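수학 나눔방 위스테오(Wisteo) 자주 묻는 질문

안녕하세요, 위스테오에 들러 주셔서 고맙습니다! 위스테오는 어른들이 모여서 수학 문제를 천천히, 아주 천천히 푸는 온라인 모임이에요. 학교 다닐 때 수학을 좋아했는데 손을 놓은 지 오래된 분, 반대로 수학이라면 고개부터 돌리던 분, 아이 숙제를 봐 주다가 도리어 본인이 궁금해진 분까지 참 다양하게 계십니다. 메일로 자주 들어오는 질문을 모아 보았는데, 쓰다 보니 답이 조금씩 길어졌네요. 차 한 잔 옆에 두고 필요한 부분만 골라 읽으셔도 괜찮습니다.

수학을 정말 못하는데 들어가도 되나요?

그럼요, 들어오세요! 이 질문이 제일 많이 오는데요, 분수 나눗셈이 가물가물하다는 분도, 음수끼리 곱하면 왜 양수가 되는지 한 번도 납득해 본 적이 없다는 분도 이미 저희와 함께하고 계세요. 가입할 때 시험 같은 것은 없고, 처음 보내 드리는 편지에 몸풀기 문제가 2개 들어 있을 뿐이에요. 못 풀어도 그대로 다음 편지를 받으시면 됩니다. 답장을 쓰고 싶으시면 "여기까지는 알겠는데 그다음이 막혔어요" 하고 한 줄만 적어 주셔도 저희는 무척 반가워요.

문제는 누가 만드나요?

대부분은 머빈 인스킵 선생님과 아얀투 네구시에 선생님이 번갈아 만드십니다. 머빈 선생님은 수의 성질을 다루는 문제를 좋아하시고(그래서 소수가 자주 나옵니다, 미리 양해를 구할게요), 아얀투 선생님은 도형과 확률 쪽을 주로 맡으세요. 회원분들이 보내 주시는 문제도 환영합니다. 다만 어디서 보신 문제라면 출처를 꼭 같이 적어 주세요. 책에 실린 문제를 그대로 옮기는 것은 저희가 할 수 없어서, 생각의 씨앗만 받아 새로 쓰는 경우가 많습니다.

한 문제에 시간을 얼마나 써야 하나요?

정해진 시간은 없습니다만, 60분쯤 붙들고 있어도 한 발짝도 나아가지 않는다면 그날은 덮어 두시라고 말씀드려요. 설거지를 하거나 버스를 기다리다가 문득 길이 보이는 일이 꽤 많거든요. 저도 지난 12월 문제를 사흘이나 못 풀다가 양치질하면서 풀었답니다. 힌트는 편지 맨 아래에 3단계로 나누어 적어 두니, 첫 번째 힌트만 살짝 보고 다시 돌아가는 방법도 좋아요.

0으로는 왜 나눌 수 없나요? 그냥 규칙이라서 그런가요?

가입 문의 메일에 이 질문을 덧붙이시는 분이 어찌나 많은지, 아예 여기에 적어 둡니다. 6 나누기 2가 3이라는 말은 2에 3을 곱하면 6이 된다는 말과 같지요. 그러면 6 나누기 0은 "0에 무엇을 곱해야 6이 될까?"라는 질문이 되는데, 0에는 무엇을 곱해도 0이니 답이 될 수가 없습니다. 그럼 0 나누기 0은 어떨까요? 이번에는 무엇을 곱해도 0이 되니 모든 수가 답 후보가 되어 버려요. 하나로 정할 수가 없으니 이것도 값을 주지 않기로 합니다. 답이 없어서 곤란한 경우와 답이 너무 많아서 곤란한 경우가 나란히 있는 셈인데, 저는 이 대목이 참 재미있더라고요.

0.999…가 정말 1과 같나요? 아무리 들어도 찜찜해요.

찜찜하신 게 당연해요. 저희 모임에서도 이 이야기만 나오면 게시판이 밤늦게까지 조용해지지 않습니다. 가장 짧은 설명은 이렇습니다. 3분의 1을 소수로 쓰면 0.333…이고, 여기에 3을 곱하면 왼쪽은 1, 오른쪽은 0.999…가 됩니다. 이 설명이 어딘가 속는 기분이라고 하시는 분께는 이렇게 여쭤봐요. 두 수가 다르다면 그 사이에 다른 수가 있어야 하는데, 0.999…와 1 사이에는 어떤 수를 넣을 수 있을까요? 종이에 적어 보려고 하시면 금방 난처해지실 거예요. 그래도 찜찜함이 남으시면 게시판의 '찜찜한 방'으로 오세요. 베네데크 언털 님이 극한 이야기를 아주 끈기 있게 풀어 써 두셨습니다.
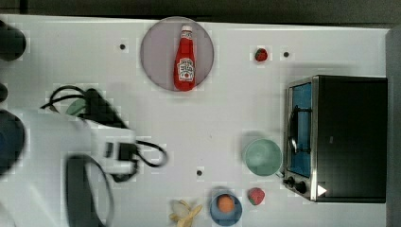

둥근 접시와 빨간 케첩 병.

무한에도 큰 것과 작은 것이 있다던데요?

네, 있습니다. 처음 들으면 말장난 같지요. 자연수 1, 2, 3, …과 짝수 2, 4, 6, …은 어느 쪽이 더 많을까요? 짝수가 절반뿐일 것 같지만, 1에는 2를, 2에는 4를, 3에는 6을 짝지어 주면 남는 수가 하나도 없이 꼭 맞아떨어집니다. 그래서 두 모임의 크기는 같다고 해요. 그런데 0과 1 사이의 모든 실수는 어떤 방법을 써도 자연수와 이렇게 짝지을 수가 없습니다. 짝을 다 지었다고 주장하는 목록을 가져오면, 그 목록에 빠진 수를 반드시 하나 만들어 낼 수 있거든요. 대각선으로 한 자리씩 바꿔 나가는 방법인데, 글로만 읽으면 머리가 아프니 모눈종이를 꼭 준비하시길 권합니다.

책을 사야 하나요?

아니요, 편지만으로 충분해요. 연필과 종이, 그리고 가능하면 지우개 하나면 됩니다. 좀 더 읽고 싶으신 분들을 위해 저희가 엮은 '서그던(Sugden) 공책'이라는 파일이 있는데, 지난 문제와 회원들의 풀이를 주제별로 묶은 것이고 회원이면 무료로 받으실 수 있어요. 인쇄하실 때는 양면으로 하시는 편이 좋겠습니다. 제법 두툼해요!

계산기를 써도 되나요?

써도 됩니다. 다만 저희 문제는 계산이 복잡해서 어려운 경우가 드물어요. 1부터 연달아 더하는 문제 같은 것도 양 끝을 하나씩 짝지어 보면 금방 정리되는데, 계산기로 답부터 보고 나면 그 재미를 지나치기 쉽습니다. 먼저 손으로 해 보시고, 확인할 때 계산기를 쓰시면 어떨까 해요. 물론 손목이 아프시거나 작은 글씨 쓰기가 힘드신 분은 처음부터 편한 대로 하세요.

제 풀이가 틀렸으면 창피한데, 이름을 안 밝혀도 되나요?

별명으로 올리셔도 되고, 메일로만 보내셔도 됩니다. 그리고 틀린 풀이는 저희에게 아주 귀해요. 셜리 피어스 님이 올려 주신 '모든 삼각형은 이등변삼각형이다'라는 엉터리 증명은 어디가 잘못됐는지 찾느라 다들 한동안 즐거웠답니다(그림을 정확하게 그려 보시면 범인이 나옵니다. 더는 말씀드리지 않을게요). 한 가지 부탁은, 다른 분의 풀이에 댓글을 다실 때 "이건 당연한데요"라는 말만은 참아 주십사 하는 거예요.

아이와 함께 참여할 수 있나요?

네, 보호자 계정으로 같이 들어오시면 됩니다. 편지에 '작은 문제'라는 칸이 따로 있는데, 숫자가 작고 손으로 만지작거릴 수 있는 문제로 고르고 있어요. 바둑돌이나 단추, 콩 같은 것을 옆에 두시면 좋습니다. 아이가 어른보다 먼저 푸는 일이 흔하니 마음의 준비를 하고 오세요!

편지는 언제 오고, 못 받았을 때는 어떻게 하나요?

매달 초 오전 9시에 보내 드립니다. 받는 분이 600명을 넘으면서 한꺼번에 나가지 않고 조금씩 나뉘어 가기 때문에 오후에 도착하는 분도 계세요. 저녁까지 안 보이면 스팸함을 한번 살펴봐 주시고, 거기에도 없으면 문의함에 가입하신 메일 주소를 남겨 주세요. 셜리 휘틀록 님이 확인해서 다시 보내 드립니다. 셜리 님이 두 분이라 가끔 헷갈리시는데, 편지 발송은 휘틀록 님, 게시판 정리는 피어스 님입니다.

수식은 어떻게 입력하나요?

게시판에서는 그냥 말로 쓰셔도 됩니다. "엑스 제곱 더하기 일"이라고 쓰셔도 다 알아들어요. 종이에 쓴 풀이를 사진으로 올리셔도 좋고요. 기호를 깔끔하게 넣고 싶으시면 글쓰기 창 오른쪽의 수식 단추를 눌러 보세요. 분수와 제곱근 정도는 금방 익숙해지십니다. 분수를 한 줄로 쓰실 때는 괄호만 넉넉히 쳐 주세요. 1/2x라고만 쓰시면 2분의 x인지 2x분의 1인지 읽는 사람마다 달라져서, 그 문제로 댓글이 길게 이어진 적이 있습니다.

그만두고 싶을 때는요?

편지 맨 아래의 '쉬어 가기'를 누르시면 바로 멈춥니다. 이유를 묻지 않고, 지난 글과 풀이도 그대로 보관해 둘게요. 한참 뒤에 돌아오시는 분도 많으니 편하게 다녀오세요.

여기에 없는 질문은 문의함으로 보내 주세요. 수학 질문이면 담당 선생님께 전달하느라 답이 조금 늦을 수 있고, 로그인이나 메일 문제는 보통 그보다 빨리 답해 드립니다.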